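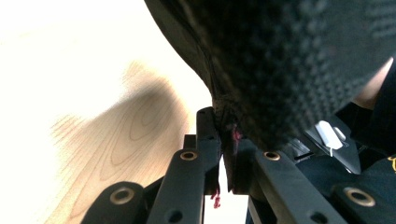
Knitwear is the first thing people give up on, one Stovel regular told us, and it is nearly always the thing they loved the most. We have heard the same in one form or another ever since we first put a mending table out, and it is the reason we are so very pleased to share this news.

Stovel, the mending and alterations workshop in Derkholm, is to open a Woollens Room this October, given over entirely to the repair of knitted clothes and blankets. Customers will be able to bring in jumpers, cardigans, scarves, hats, gloves and the sort of much-travelled blanket that lives on the back of a sofa, and either leave them with our menders or sit down and learn to do the job themselves.

The new room sits behind the main shop, in what used to be our stockroom (the stock has gone upstairs, and we apologise in advance to anybody who has to wait while we run up for a zip). It has a north-facing window, a long table, proper lamps for the dark afternoons and a kettle within easy reach. We have seats for up to 20 people on class evenings, though on an ordinary afternoon it will be a good deal quieter than that, and you are welcome to bring your own work and stay as long as you like.

Anyone who has visited the shop in autumn will know how it goes. The first cold morning comes, the drawers are opened, and by lunchtime there is a queue at the counter with moth holes, thin elbows, pulled cuffs and hems that have begun to run. Until now we have had to fit all of this in around trousers and curtains, and people have sometimes waited well past the cold weather to get their warm things back. That never sat well with us. With a room of its own, knitwear will have its own menders, its own shelf and its own place in the diary.

Repairs can be done so that they hardly show, or so that they show very much indeed. Our menders are happy to match a yarn as closely as they can, and they are just as happy to put a bright patch of darning on a plain sleeve if that is what you would like. Dark colours are harder on the eyes and take a little longer, so please don't be surprised if your navy cardigan comes home after your neighbour's cream one.

The yarn for the room will come from Pimetti, whose mending wools we have used at the counter for many winters and of whom we have grown very fond. They are supplying a wall of small cards in 40 shades, which can be bought singly, so there is no need to take home a whole ball to close one small hole. The lamps and the table were made for us by Entili, who put up with several changes of mind about the height.

Classes begin in November. There will be 2 to start with, one on darning and one on cuffs and edges, and both are meant for complete beginners. Needles, a darning mushroom and a practice square are provided, but do bring something of your own that needs attention — it is much nicer to go home with a finished sock than with a square. If you already know your way around a needle, the open table may suit you better, and the kettle is the same for everyone.

We would ask that all woollens are washed before they come to us, and that anything which may have had moths in it spends a fortnight in the freezer first, sealed in a bag. If you have kept the spare yarn that came with a garment, please pop it in as well, even if there is only a scrap. Our menders would also love to know where a piece is worn most and how you wash it, as this helps them choose a repair that will last.

The Woollens Room will open at 10am, with tea and cake until the cake runs out. Prices for repairs will be given at the counter once we have had a proper look, and there is no charge for asking. Places in the November classes can be booked in the shop from opening day.

Notes for editors: Stovel repairs and alters clothing and household textiles in Derkholm. Reporters and photographers are welcome on opening day and may also visit beforehand by arrangement with the shop.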